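Search articles Go Topics A–Z

Why the Robot Arm Dropped the Spoon

By Dardo Daza
June

At the Vivodlow workshop in Trenport, a robot arm has one job. It sorts kitchen utensils. It picks each one up from a table, carries it to a tray, and lets go. Last spring the arm began to drop things. Most of the drops were harmless. One of them was a table knife that slid off the edge of the table and landed on the floor, point first, on the wrong side of a safety line. No person was standing there, but the engineers treated it as a serious fault. They stopped the arm and did not use it again until they knew the cause.

This article explains what they found.

How the arm picks something up

The arm ends in a gripper. A gripper is a simple hand. This one has two fingers, and the fingers can do only two things: move apart and move together. They cannot bend or feel the way your fingers can.

A small camera is fixed near the gripper, at the wrist. It takes pictures many times each second. A computer looks at each picture and tries to answer three questions. Is there an object? Where is it? Which way is it pointing?

The third question matters for long, thin objects. If you hold a pencil near its middle, with your fingers on its two long sides, it stays level. If you pinch it near one end, the other end tips down. A robot has the same problem. It has to line up its fingers with the sides of the object and close them close to the balance point, the place where the weight on each side is equal.

Metal utensils are harder than pencils. They are thin, so a small mistake in position is enough to miss them. They are smooth, so they slip. They are also shiny. A shiny surface reflects the lights in the room, and the reflection changes as the camera moves. To the computer, the object can seem to change shape.

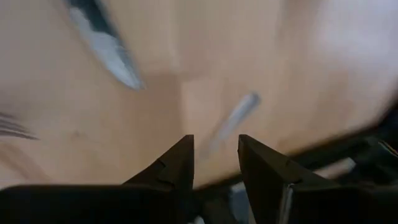

Speed adds to the difficulty. A camera collects light for a short time to make each picture. If the camera moves during that time, every point it sees is spread into a streak. This is called motion blur. You can make it yourself by taking a photo from the window of a moving car. Signs and fence posts near the road come out smeared. Parts of the car come out sharp, as they are moving along with you.

The gripper fingers are like the parts of the car. They travel with the camera, so they stay fairly sharp in its pictures even when the table behind them is a smear.

What went wrong

The arm was built to work in two steps. First it moved quickly until it was above the table. Then it slowed down, took a clear picture, and used that picture to aim.

The engineers read the log, a file in which the robot records everything it does. The log showed 485 attempts to pick something up over the period they were studying. In 109 of them, the arm had aimed before it finished slowing down. It was using blurred pictures.

In a blurred picture, a spoon handle looks longer than it is, and its ends are hard to find. The computer guessed where the middle was, and often the guess was off by roughly 12 millimeters. For a large object this would not matter much. For a spoon or a knife it meant the fingers closed too near one end. The utensil tipped, turned between the fingers, and fell as the arm swung toward the tray.

The cause of the early aiming was a timer. The program did not check whether the arm had slowed down. It waited 200 milliseconds (one fifth of a second) and assumed that was long enough. It had been long enough when the program was written. Later the workshop fitted a heavier gripper made by Coppens, and a heavier arm takes longer to slow down. The timer was never changed.

Engineers call this a hidden assumption. One part of the machine depends on something being true, and no part of the machine checks it.

How it was fixed

The timer was removed. The arm now measures the speed of its own joints and does not aim until that speed is close to zero. This makes each pick a little slower.

A second check was added to the camera program. It measures how sharp the edges of the object are. If they are too soft, the picture is thrown away and another is taken. After several bad pictures in a row, the arm stops and a yellow light comes on.

The team also changed the work area. A raised edge was put around the table, and the safety line was moved farther back. These changes do not stop the arm from dropping things. They limit where a dropped thing can go. Safety engineers plan for both: they try to prevent the fault, and they also assume that one day it will happen anyway.

A sister workshop in Grukencombe used the same timer in its own arm. It had not dropped anything yet. It received the new program the same week.

Try it yourself

You need a wooden spoon and a table. Use a wooden spoon only, and leave knives alone.

Lay the spoon flat. Using just your thumb and one finger, pick it up by its balance point. Then put it down and pick it up close to the end of the handle. Watch the bowl of the spoon. Now repeat the second grip and swing your arm to one side. You will feel the spoon try to turn. You can squeeze harder to stop it. The arm at Vivodlow always squeezes with the same force.

Words to know

Gripper: the part of a robot arm that holds things.
Log: a record a machine keeps of what it did and when.
Millisecond: one thousandth of a second.
Motion blur: smearing in a picture, made when the camera or the object moves.

Comments (4)

spacefrog: we did this in class and mine fell on the swing part every time. the handle end is WAY harder

Ms. T, grade 5: Could you say what happens if two utensils are touching? Several of my students asked.

Dardo Daza: The camera program often sees them as one object. The arm is told to skip anything wider than its fingers can open — a person separates them later.

robokid: why dont they make it squeeze harder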